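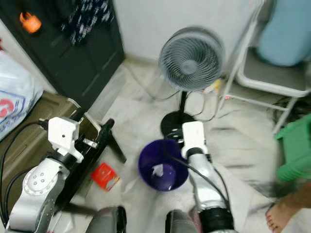 The spare room, purple bowl included.

Dredura Wedau mattress, long-term review
Posted March 2025

I've been wanting to write this one up for ages, and I kept putting it off so I could give the thing a fair run first. I have now slept on the Dredura Wedau for 193 nights, plus a handful more where I moved to the couch with a cold, and I'm ready to say it: I love this mattress. I have a few complaints and I'll get to them, but if you came here for the short version, there it is.

Some background on how I sleep, so you can decide how much of this applies to you. I'm on my side most of the night, I run warm, and I have a left shoulder that has been cranky ever since I painted a ceiling without a ladder that was tall enough. My old mattress was a Clenard that did nine good years and then two bad ones. By the end it had a dip in the middle deep enough to lose a paperback in, and I'd wake up with my arm asleep and my hips lower than my feet. I tried flipping it. I tried a foam topper, which helped for a week and then slid down toward my ankles every night like it had somewhere to be.

The Wedau cost me $713 with delivery, in the medium firmness. Dredura makes it in soft and firm too, and the store let me lie on all of them for as long as I wanted, which I really appreciated (I may have dozed off on the soft one).

The first week

It comes rolled up and it is heavy! Get a friend. I got Nicanor Ortuño, who is stronger than me and a lot more patient, and even so we had to stop on the landing and rethink our grip. Once it was out of the plastic it puffed up fast, with the corners filling in last. The instructions say to leave it overnight before sleeping on it, and I'd go along with that, mostly for the smell. It isn't awful, a bit like new sneakers, and with the window open it had cleared by the third morning.

I'll admit that the first few nights worried me. It felt firmer than it had in the store, and I lay there at two in the morning doing math about the return window. If you're in that stage right now, hang on a little. By the end of week two the top layer had loosened up and my shoulder was sinking in just enough to stop complaining. Now I barely think about the shoulder at all, and I used to think about it before coffee.

What I like most is the edge. On the Clenard I couldn't sit on the side to put my socks on without sliding toward the floor. The Wedau holds up all the way out, and I use the whole width of the bed now, where before I was basically sleeping in a trench. It's also good at keeping movement to itself. Someone can get up on the far side and I'll feel a small shift, and that's it.

The rest of the room still needs work, as any visitor will tell you. I keep promising myself a proper weekend of sorting, and I keep spending it lying down.

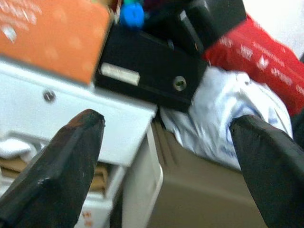 Heat, noise and keeping it clean

Warm sleepers, this part is for you. I expected any mattress with foam in it to cook me, and this one doesn't. I wouldn't call it cool. It's neutral, and over a summer's worth of muggy nights I only kicked the covers off completely a couple of times. What you put on top makes a bigger difference. I switched to plain cotton sheets and got more out of that than I've ever gotten from anything with the word "cooling" on the label.

Noise: none. The springs don't ping or creak. I did get one squeak in January and spent a whole evening on my hands and knees hunting for it. It was the bed frame, an old Echevarría with a bolt that works itself loose every winter. One turn of the wrench and we were fine again.

My biggest complaint is the cover. It's soft, it looks nice, and it does not come off. There's no zipper anywhere, so if you spill something you're spot cleaning with a damp cloth and hoping. I knocked half a mug of tea over it in month 2 and got most of it out with dish soap, but please buy a protector on day one and don't do what I did.

The other complaint is rotating it. Dredura wants you to turn it head to foot every 3 months, and it flops like a tired dog the whole way around. I do mine when I change the bedding, with everything stripped off and a blanket left on top for whoever wants a nap before I get around to the sheets. It goes easier if you pull it halfway off the frame first and swing it, and I only wish I'd worked that out sooner.
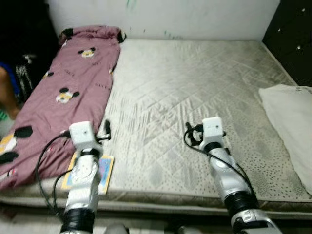 Olga Iglesias bought the firm version a few weeks after me, and she doesn't agree with all of this. She told me the firm never loosened up the way my medium did, and that she'd have swapped it if she'd been a side sleeper. On her back she thinks it's terrific. She also said the edge is the best thing about it, so at least we're together on that, and she got a waterproof protector right away after hearing about my tea.

I'd take her point seriously. If you sleep on your side and you're wavering between the two, go medium. If you sleep on your back or your stomach, go try the firm one in person and give it a good long lie-down before you pay.

Would I buy it again? Yes, tomorrow, with a protector in the same order.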